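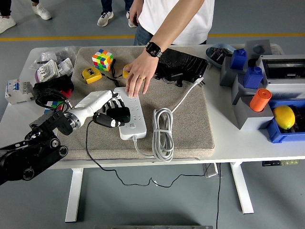

Golnar Najafi asked whether a bulky adapter really has to go at one particular end of the strip, and whether the cord can stay tied up while the strip is in use. The first is a matter of fit, and step 6 deals with it. The answer to the second is no. Untie the cord every time, even if the plug already reaches the outlet.

Section 4. Setting up a power strip at a table or desk

This section covers power strips used on or beside a work table. For strips mounted on a wall or under a shelf, see the section on fixed mounting.

Before you start

Read the rating label on the strip and write down the maximum load. Add up the wattage of everything you plan to plug in, using the figure printed on each device or its adapter. The total must stay under the rating of the strip.

Have these within reach:
the power strip
the adapters and plugs you intend to use
a tape measure
a soft pad or folded cloth to work on
one reusable cord tie
labels and a pen

CAUTION: Do not use a strip with a cracked case, a loose socket, bent prongs or a nicked cord. Do not repair the cord with tape. Replace the strip.

Laying out

1. Lay the pad on the table and set the strip on it with the sockets facing up. The pad protects the tabletop and keeps the strip from sliding when you push a plug in.

2. Leave the strip unplugged from the wall. If it has a switch, set it to off.

3. Measure from the wall outlet to the place where the strip will sit. Follow the path the cord will take, down the table leg and along the baseboard, and not the straight line through the air. Add enough slack that the cord hangs without pulling on the plug.

4. Compare the measurement with the cord length on the label. If the cord is too short, move the table or choose a strip with a longer cord.

CAUTION: Never plug one strip into another, and never plug a strip into an extension cord.

Connecting

5. Remove the tie and straighten the cord along its full length. Work out any kinks by hand. A new cord may hold its folds for a day or two.

6. Start with the largest adapter. Hold it over the strip before pushing it in and check which sockets it covers. Try both end sockets. Use the one where the body of the adapter hangs past the end of the strip or blocks the fewest neighbors. On some strips the switch or the cord gets in the way at one end, and then the other end is the only choice.

7. Steady the strip with your free hand and push the adapter straight down until it is fully seated. Keep your fingers on the case, clear of the sockets and prongs. Do not rock the adapter from side to side.

8. Connect the remaining plugs, largest to smallest. Label each one near the plug.

9. Check that no metal is showing between any plug and the face of the strip.

10. Move the strip to its final place, then plug it into the wall outlet and switch it on.

Note: If an adapter works loose under its own weight, lay the strip flat. Do not wedge the adapter with paper or cardboard.

Placing the cord

Keep the cord out of walkways and away from chair casters. Do not run it under a rug, through a door opening or behind a radiator. Where it goes down a table leg, fasten it with loose loops so that it can still be moved by hand.

Extra cord should lie in wide, open curves behind the table. A tight coil holds heat when the strip is carrying a load.

Checking after set-up

Feel the case and the plugs after the first hour of use. Slight warmth at an adapter is normal. If the strip itself is hot, or you notice a smell or a buzzing sound, switch it off, unplug it from the wall and take it out of service.

Repeat the check whenever you add a device. Once a year, unplug everything, wipe the case with a dry cloth and look along the whole cord for wear. At the Wellbridge office we do this in April.

Putting away

11. Switch off the strip, unplug it from the wall, and then remove the adapters one at a time. Pull on the body of the adapter, never on its cord.

12. Fold the cord back and forth into a long, loose bundle and put the tie around the middle. Leave the plug end free so that you can find it. Do not wrap the cord around the strip.

13. Store the strip flat in a dry drawer or bin with nothing heavy on top. Keep small metal items such as paper clips and screws in a separate container.

Replacement strips are kept in cabinet 27. Write the date of first use on the underside before taking one to a table.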